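Search this site Go

The Tusari Project: A Small Network for Muken Hall
Final report, January
By Shiuli Cassim, with Wekesa Temba and Akinyi Kioko
Last updated: January

Where the idea came from

Anybody who lived in Muken Hall last year will remember the study room on a weeknight. You would find a chair, get your notes spread out, open the laptop, and then spend the first part of the evening walking up and down with it looking for a signal. Wekesa used to sit in the stairwell with his coat on. When our course asked for a practical project that would be of some use to other people, we already had our complaint ready, and I think that is the best way to begin a project, with a complaint you have been making for months anyway.

Our advisor, Sharon Mollel, liked it but told us to keep it small. Her advice was to build and understand one short run of network, all the way from the equipment to the desk, before we promised anything to anyone. We named the project Tusari, put in for a grant of $200, and were given it, to our great delight (Akinyi made a cake).

Before buying anything we asked the residents what they wanted. We got 59 replies, many of them long and a few of them quite heated! The clear favorite was a plain cable at each desk that you could plug in and forget.

So cables became the heart of the thing. We had all used them for years without once looking closely at the end of one, and it was a pleasure to finally do so. A yellow or tan cable stands out nicely against a dark background, so those are what we chose to practice with, and we laid a dark covering over the pale tabletop to work on.

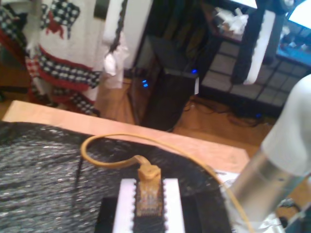 Getting to know the cable

The first thing we learned is that a cable has opinions. It has been wound up in a packet for who knows how long, and when you let it go it wants to be a circle again. If you pull it straight and tape it down in a hurry, it will lift the tape by morning. Mwangi Chege, who has been wiring offices for longer than we have been alive and very kindly gave us two evenings of his time, showed us how to follow the curve that is already there and let the slack lie in a wide, easy loop. He will not tolerate a sharp bend anywhere. I have caught myself straightening the phone charger at my grandmother's house, so his teaching has certainly stuck.

The second thing was the plug. It has a clip on one side and contacts near the tip, and it will only go in one way up. We practiced looking first and plugging second. Wekesa was the quickest of us from the start, and I was the slowest, mostly from talking.
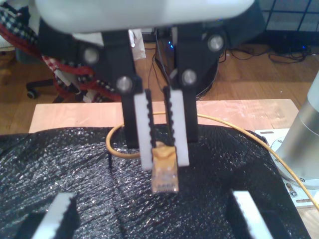
I had always thought of the plug as the boring part, a bit of plastic you shove in behind a desk while lying on your stomach. Mwangi made us hold one up to a window and look through it for a good long minute before he would go on with the lesson. The see-through amber kind turned out to be my favorite, as the housing lets some light in and the little metal contacts show along the bottom edge, and I would recommend that sort to any beginner. He also made us notice what the rest of the cable is up to while you are busy with the end of it. A length that runs across the back of the work surface and drapes down over the side, as our yellow one does, is easy to snag with a sleeve, and Akinyi's cardigan found this out more than once.

We tested every cable on a borrowed tester and wrote the results in a notebook. One of them failed, and we kept it for practice, with a knot of string around it so that it could not sneak back in with the others.

Putting the rack together

The hall office let us have the use of a rack for the length of the project. We had pictured a big locked cabinet with a glass door, and were a little disappointed, and then very pleased, since an open one lets you get your hands in and see what is what. The uprights have square holes all the way along, which means you can set things at nearly any height, and also means you can get one side a hole higher than the other and not notice until you step back. We did that. Sharon noticed from the doorway.

We talked for a long while about what should go where. Akinyi wanted the switch at the bottom so the cables would not hang in front of everything, and I wanted it on top where we could reach the ports without kneeling. We tried it on paper both ways and settled on the top.

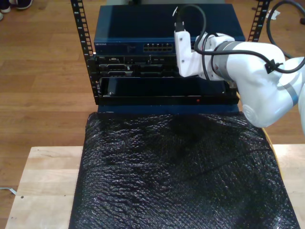
Figure 3. The open rack on the wooden floor, with the dark blue switch on top, the Dell server beneath it, and the unit with the open bay under that.

Our spending on the rack side was small. The screws, labels, ties and tape came from Gachanja, the hardware shop near the bus stop, and the cables from Dremard. All of it together came to $67, so we had a comfortable amount left for the desk outlets.

Making the connections

Our study room is number 1407, at the far end of the corridor, and we spent a happy evening there with a tape measure and a packet of biscuits working out the route from the rack to the desks. I drew the plan three times. The switch has its ports in a block near the middle of the front, in two rows of four, and we copied that layout onto a card so that each desk could be written in beside its own port. If you take one idea from our report, please let it be the card.
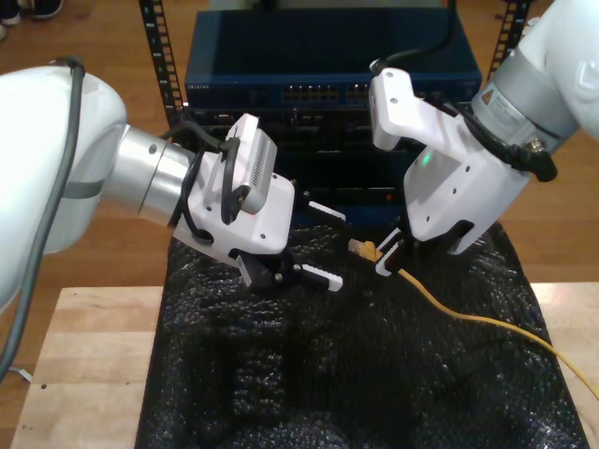 Labeling took us far longer than plugging in, and I would not change that. We wrote a tag for each end of every cable and read them aloud to one another, which felt silly for the first few and then became a sort of song. Before any of this we had covered the working surface, a habit I would urge on everyone who borrows a table. Black bubble wrap does the job well: the yellow cable shows up beautifully against it, and the wood underneath is kept from scratches. It does crackle whenever you lean on it, so choose your hour if you have neighbors.

What we would do differently

We would buy longer cables. We measured the walls carefully and forgot about the height of the desks, and two of the cables had to be swapped for that reason. We would also begin the notebook on the first evening, as our early pages were filled in from memory and Wekesa and I remember that week quite differently.

The outlets for the desks by the window are still to come, and the rest of the grant is set aside for them. Akinyi has the card with the port layout and a spare copy is taped inside the notebook. Our warm thanks go to Sharon Mollel, to Mwangi Chege for his evenings and his patience, and to everyone in Muken Hall who answered our questions, including the person who asked us to fix the radiator.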